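4. PACKING THE MIXED BOX

Sections 1 through 3 dealt with boxes that contain one kind of thing: books, plates, shoes. You may have come away feeling competent. This section deals with what is left on the table afterward, which belongs to no category and still has to go in a box.

The Hernow kit includes four cartons for this purpose. Most households use all four and then ask for more. Additional cartons are listed in Appendix B under Grallow, our old name for the medium size, which the warehouse still uses and has declined to stop using.

4.1 Before you start

You will need:

One medium carton, assembled as in Section 2
Ekpo tape, one roll
Two or three soft things you own already (towels, pillowcases, a scarf you don't like)
A handful of small bags
The Todolow sheet for this carton
A marker that works

Test the marker now. Everyone skips this and everyone is sorry.

Set up on a table at a height where you can see down into the carton. The floor will do, but you will be up and down a lot. If the table has a cloth on it, leave it there. It keeps small parts from skating off the edge, and you were going to pack it last anyway. (See 4.5, Tablecloths.)

NOTE: Check that the bottom seam is taped before anything goes in. A medium carton with folded flaps and no tape will hold its contents for as long as it sits on the table.

4.2 Sorting

1. Put everything that might go in this carton on one side of the table, and everything that certainly won't on the other. Trivets, single gloves and the mail tend to drift across. Push them back.

2. Pick out anything sealed in its own package. These go in first.

3. Pick out anything thin, clear or easily cracked. These go in second, with protection.

4. Pick out anything with a clip, pin, hook or spike. Set these aside in a dish and read 4.4.

5. What remains is soft goods. You will think you have too many. Keep them all on the table until the carton is closed.

Don't sort by room. A mixed carton that claims to be "kitchen" will be opened by a hungry person looking for a pan, and that person will find a pom-pom.

4.3 Filling the carton

1. Stand packages upright against the walls, tallest at the front. They can lean. Leaning is fine as long as the neighbor is soft.

2. Slide clear plastic pieces in behind the packages, on edge. Lay nothing heavy on top of them.

3. Choose the side with more room and heap a towel into it. Do not fold the towel. We know you want to. A folded towel makes a flat shelf, and everything you put on it will slide toward the other end the first time the carton is tipped. A heaped towel grabs.

4. Press down lightly with the flat of your hand. If you feel a corner, find out what it is.

5. Add the small soft things in the gaps.

6. Finish with one large cloth, bunched loosely, so that it stands a little above the rim before the flaps come down.
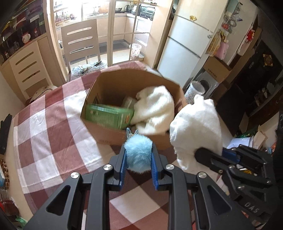
4.4 CLIP-ON, PIN-ON AND OTHERWISE ARMED DECORATIONS

A fluffy pom-pom weighs nothing and appears to be the least of your troubles. Then you notice that a light-blue one like this has a silver clip with teeth sticking out of the top, and that your towels are the fluffy kind too.

1. Hold the decoration by the fluff with the clip pointing up, where you can see it. Pinch it gently. It will recover its shape, though perhaps not the same day.

2. Make sure the jaws are shut.

3. Put it in a small bag by itself, clip end first, and twist the neck closed. Do not tape the bag. Ekpo tape holds very well, and it will hold fluff for the rest of your life.

4. Place the bag in the carton after the towel and before the last cloth, near a top corner.

5. Write it on the Todolow sheet. "Pom-pom, clip" is enough.

CAUTION: Never clip a decoration to a towel "so it doesn't get lost." It won't get lost. It will also not come off without a loop of towel attached, and our support line has taken calls on this from people who had the manual open in front of them.

CAUTION: Decorations with pins go in a hard container. Anyone may be the one to unpack this carton, including you, in the dark.

NOTE: If you have more than a few of these, give them their own carton and treat it as fragile. Hường Kiều, who wrote the first version of this section, once put 30 in with the bed linen to save space. The revised version is the one you are reading.

4.5 Tablecloths

A tablecloth under the carton is a work surface until the carton is closed. After that it becomes an item.

1. Lift the closed carton off. Don't slide it, or you will take the cloth and everything on the far side of the table with it.

2. Clear what is left. By now this should be the mail.

3. Shake the cloth outdoors.

4. Fold it and lay it on top of the contents of the next carton. It does not go back into this one. This one is closed. We are serious about this.

4.6 Weight and closing

The medium carton is rated for 525 ounces. That is a strange number – it was a rounder one in the original units – and you are unlikely to reach it with towels. If you do reach it, somebody has slipped a book in.

1. Bring the short flaps down first, then the long ones.

2. If the long flaps meet with a slight spring, the carton is correctly packed. If they meet and sag, add another soft thing. If they don't meet at all, take out the last item you added and stop arguing with it.

3. Run one strip of tape along the seam and continue it a hand's width down each end.

4. Mark the carton number on the top and on one side. The side will be the one facing the wall, but you will have tried.

CAUTION: Do not sit on the carton to close it. The cardboard was tested with a 400-pound load, on the full top surface, in a laboratory, without wriggling.

4.7 The Todolow sheet

Fill in the sheet as you go. Filling it in afterward means opening the carton, and the tape will not forgive you.

List up to a dozen lines per carton. Vague is allowed, but "misc." is not. Tsz-kin Leung in our returns department reads the sheets that come back with damage claims, nearly 2,000 of them by last August, and has asked us to mention that "stuff from table" cannot be valued.

4.8 Common problems

The carton rattles.
Something hard is touching something hard. Reopen, move the towel, close again.

The carton bulges on one side.
You folded the towel.

There is one glove left over.
There always is. Put it in a coat pocket and carry on to Section 5.

The clip has caught on the cloth.
Squeeze the clip open fully before pulling. If it has caught several loops, work them out one at a time with the tip of a pencil. Scissors are a last resort and should be used on the cheaper of the two items.

The carton is closed and you have found another decoration.
See 4.4, with the next carton.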